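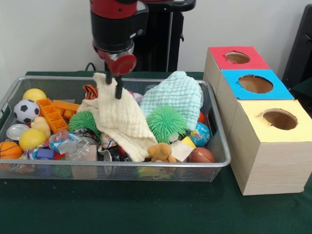
A wire basket packed with toys and cloths on a dark green tablecloth.

1/16/23

I got to Pasteo early, which never happens, so I had already finished one coffee and half a cardamom bun when the owner of Vumaro came in shaking rain off her hat. She asked me not to use her name. "Everybody on the street knows who I am anyway," she said, "and everybody else can just come to the shop."

Vumaro is a toy library. You pay a yearly fee, you borrow toys, you bring them back. It sits on the bottom end of Trurnosgate, between a key cutter and a place that sells only lamps, and I must have walked past it for years thinking it was a day care. (My sister set me straight. Her kids have had the same wooden garage out four times.)

I wanted to know how a person ends up running a thing like that. She used to do payroll for a furniture company, it seems, and she liked it fine.

"I was good at payroll! I don't have one of those stories where I hated my job," she told me. "My son was two and he wanted a drum. He wanted it so badly. So I bought him the drum, and he played it for a weekend, and then it lived under the couch until he was five. And I thought, there's a kid three doors down who wants a drum right now."

She started with 20 toys on a bookcase in her hallway, and the neighbors wrote down what they took in a school notebook. She still has the notebook. The first line says "drum" and the second line says "drum, again, sorry."

These days there are 233 families signed up and she has stopped keeping the list on paper, though she says she misses it. I asked what goes out the most and she didn't even have to think. Ride-on stuff in July, marble runs in winter, and anything with a siren the week before grandparents visit.

"Parents borrow the siren things for the grandparents' house," she said. "They think I don't know."

What surprised me was how much of the work is washing. I had pictured her on the floor doing puzzles all day, and she laughed at me for quite a long time. Plastic goes in a tub of warm water with dish soap. Wood gets wiped, never soaked, and then it stands on its edge overnight. Soft toys go through the machine in a pillowcase with a knot in it, and dolls' clothes get their own pillowcase, because otherwise you lose the socks.

"I have a drawer of socks," she said. "They're this big," and she held up the end of her little finger.

Then there are the missing pieces. I figured that would be the thing that drives her up the wall, since it drives me up the wall in my own house, but she's pretty calm about it. Every puzzle has a number on the back of each piece. If one is gone, she writes it inside the lid, and the next family knows before they start. She charges nothing for the first missing piece and nothing for the second, and I asked about the third.

"I've never charged for that either. Don't print that."

She called me the day after and said I could print it.

We ordered more coffee, and she got onto the subject of Đào, a stacking game she says is the best thing in the building. It's a set of curved wooden pieces, pink and orange, that you pile up into a sort of peach. A member brought it in as a gift and there was no box and no rules, so the families made up their own. There are 3 versions going around now. One of them involves closing your eyes. She plays it with her son, who is sixteen and pretends he's only doing it to be nice.

I asked if she worries about money and she said sure, every year, mostly in January when the heating bill lands. Last winter the back window had to be replaced and the quote was 2000 dollars. She put a jar on the counter and sent one email. "I hate asking. I wrote that email eleven times and it was four sentences long." The window is in. It has a crooked sticker of a whale on it already, and she's leaving it.

My last question was the one I always ask, about what she'd tell somebody who wanted to do the same in their own town. She picked at her bun for a while.

"Get a bigger hallway than you think," she said. "And don't take jigsaws over a hundred pieces, no matter how nice the person is who's giving them to you. Say thank you and don't take them."

She had to get back and open up after that. I walked down with her, and there was already a dad on the step with a stroller and a plastic kitchen under his arm, asking if he could keep it one more week.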